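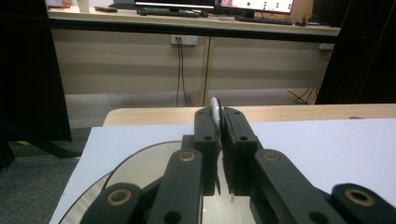
Drawing Foundations, Unit 6: Setting Up Your Paper
Trillwood Community Studio
Instructor: Lurdes Torres

Welcome back! This unit is all about big paper, and I love big paper. Once you've got a sheet that covers most of the table, your whole arm wakes up and your lines get braver.

Before you start

Clear the table first, then lay the sheet flat and smooth it from the middle out with the side of your hand. Leave a strip of tabletop showing along the far edge so you have somewhere to park your caps and erasers. Tape the corners if the paper wants to curl (ours always does in November!).

Pens and markers

Keep the cap on until you know where the first line goes. Listen for the click when you close it. A marker left open through a lecture is a sad thing, and we share these.

Warm-up

Fill the sheet with 50 lines, edge to edge, drawn from the shoulder. Go fast, then go slow, then try it with your other hand. Wobbly is great. Next, pick one small object, anything with a curve to it, and draw it as large as the paper allows.

For next time

Read the Mimascombe packet up to the part on line weight, and bring your warm-up sheet rolled, please, not folded. Extra paper is on the shelf by the sink.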